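OKTHORPE, 27 November 2019 – Gurnetti opened its handling laboratory at Okthorpe to customers and suppliers this week for a demonstration of its small-parts program. Visitors were shown how grasping tasks are recorded by hand, how the recordings are checked, and how they are used to set up automated picking from drawers and bins.

The program started in June. Operators carry out each task with a hand-held gripper that has the same two-finger layout as the one mounted on the company's robot arm. A camera on the tool records the fingers and the work surface. To date the laboratory has stored 3643 recordings, of which 709 involve opening a drawer, taking a part from it, or putting a part back.

"Drawers are harder than bins," said Temitope Bassey, who leads the program. "The tool has to approach at a shallow angle, and a clear plastic wall is difficult to pick out against a white table. We record a large share of our drawer work on a white surface so that the software has to deal with that case early."
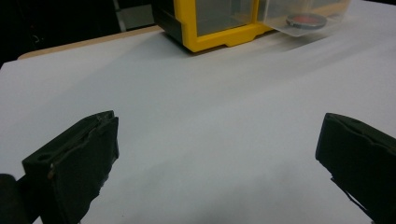

Each visitor group followed one task from setup to review. The operator starts with the fingers open, moves toward the storage unit, completes the task and returns to the starting position. The recording is then played back at reduced speed. A reviewer marks the moment of first contact, the moment of release and any slip between the two. Recordings in which the fingers leave the camera's view are rejected.

Finger wear was a frequent subject of questions. Gurnetti inspects fingers after every 255 recordings and replaces them when the grip surface no longer holds a test part under a fixed load. Edge wear outside the grip surface is logged but does not lead to replacement. The company said that recordings made with used fingers are kept in the set, as the fingers on a production line will also be used ones.

In the afternoon, staff ran 50 consecutive picks on the robot arm with parts placed by the visitors. Results were shown on a monitor beside the cell, including failed attempts, and the log was given to each group at the end of the session.

"Customers usually ask for cycle time first," said Giuliana Sotelo, applications engineer. "For this kind of work we would like them to look at the failures as well. A dropped part in a drawer can stop a station for longer than a slow pick."

Companies that wish to attend a later session can apply through the Okthorpe office. Applicants should state part size, part weight and the type of storage in use. Sample parts may be sent ahead of the visit.

Related items

Gurnetti extends supply agreement with Flores
Jirkard drawer feeder: revised mounting instructions
Okthorpe laboratory adds second test cell
Finger inspection procedure now available to customers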